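Talto Building Residents' Meeting
Minutes, January 12, 2021

Present: Otis Alcantara (chair), Kurniawati Krishnan (minutes), residents of 4 units. Apologies from Peletti, who is a cat and was listed in error last time.

1. December minutes
Approved, after the word "hostile" was changed to "brisk."

2. Heating
Kusard came, looked at the boiler and left an invoice for $177. Otis has asked what the looking consisted of.

3. Hallway shoes
The long item. Unit 6 says the shoe rack by the front door was meant for wet boots and has become a museum. Unit 2 says the museum is mostly Unit 6's. Kurniawati offered a $100 limit on a new rack from Majimbun and was told this was generous — then asked if it could be two racks. It could not.

Agreed: one rack, four shelves, one shelf per unit. Anything on the floor goes in the lost and found box.

4. Lost and found
The box is full again. Still unclaimed is a black knit sneaker with black laces in a tangle, "1921" printed in pale gray up one side and a thin plastic tag string still on it.

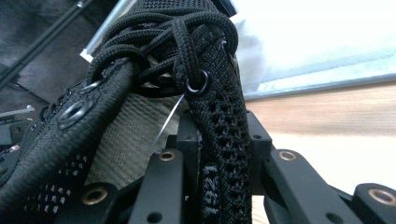 Unit 2 asked how long we keep things. Otis said until the end of the month, as he has said at every meeting since he took the chair. After that it all goes to the thrift store, including the umbrella with no handle, which Unit 3 would like minuted as "repairable."

5. Any other business
Unit 5 asked if meetings could be shorter. Discussed at length. No decision.

Actions: Otis to call Kusard. Kurniawati to order the rack.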